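Comparing Two Wrist Cameras on a Pair of Arms

Applies to: Gretano controller, firmware from December or later
Last revised: June 2018

This page covers a side-by-side trial of two wrist cameras, the Neteo single-lens module and the Brellden stereo head, on two arms that share one bench. The same procedure works for comparing finger pads if the cameras stay fixed. It assumes both arms are already bolted down, powered and able to run a stored path. Allow half a day for the first pass. Later passes go faster once the mounts are pinned.

What you need

Two arms within reach of the same target
One camera per wrist, each with its own mount
A flat-pad gripper and a parallel-jaw gripper
A printed calibration board
A carton with high-contrast print on at least one face
A handheld stop for each operator
Cable ties and two lengths of spiral wrap

Step 1. Fix the exposure

Turn off auto exposure on both cameras before doing anything else. If it is left on, the two recordings cannot be compared, as each camera will pick its own shutter time whenever a window comes into view. Set both to the same shutter time in the camera tab of the controller and write the value in the log. Gain can differ between the two. Record that as well.

Lower the blinds if direct sun reaches the bench. Even daylight is acceptable.

Step 2. Route the cables

Leave a service loop above each wrist. The loop should be large enough that the last joint can turn through its full working range without pulling the connector. Jog the joint to both ends at low speed and check that the loop does not catch on the gripper bracket or drop in front of the lens. On the Brellden head the connector leaves at the back, and a loop that is too short will tilt the housing under load. We lost a morning of recordings to this before adding a second tie point.

Step 3. Calibrate

Mount the board where both arms can see it. Take 70 views per camera, spread over the working volume, with the board tilted differently in each. Solve the camera parameters first and the camera-to-wrist transform second. Do not solve them together on the Gretano controller. The combined routine accepts bad views without a warning.

Repeat the solve after tightening the mount screws. If the result moves, the mount was loose during the first set and the first set should be discarded.

Step 4. Record the slow pass

Place the carton upright with the printed face toward the arm under test. Run the approach path at 10 percent speed with the fingers open. Stop 200 mm from the carton, hold for two seconds, then continue until the carton is between the fingers. Save the recording with the arm name and pass number.

The other arm stays parked. Its operator keeps the handheld stop in hand the whole time, including while the first arm is only jogging.

Step 5. Record the fast pass

Run the same path at full speed. Change nothing else. Full speed is where the two cameras separate, and most of the difference shows up on near objects during vertical moves. Print that is readable in the slow pass may turn into stacked bars, and the pads lose their surface texture well before distant objects lose their edges.

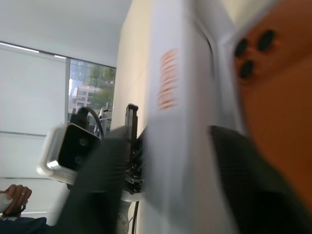
Run the fast pass at least three times per camera. A single run tells you little, as path timing on the older arm varies from one start to the next. Our full set came to 2,220 stills after removing duplicates, of which 432 were kept for scoring.

Step 6. Score the recordings

Use the Thái scoring script with the default settings. It reports edge width separately for near and far regions. Compare near with near and far with far. The averaged score hides the effect you are looking for.

If the near score is poor and the far score is good, shorten the shutter time and add light. If both are poor, check the mount for vibration before changing any camera setting. If both are good in the slow pass and the grasp still misses, go back to Step 3 and redo the wrist transform.

Swapping arms

Once both cameras are scored, exchange them between arms and repeat Steps 3 to 6. Keep the grippers where they are. The mounts use different screw lengths, so label them when they come off.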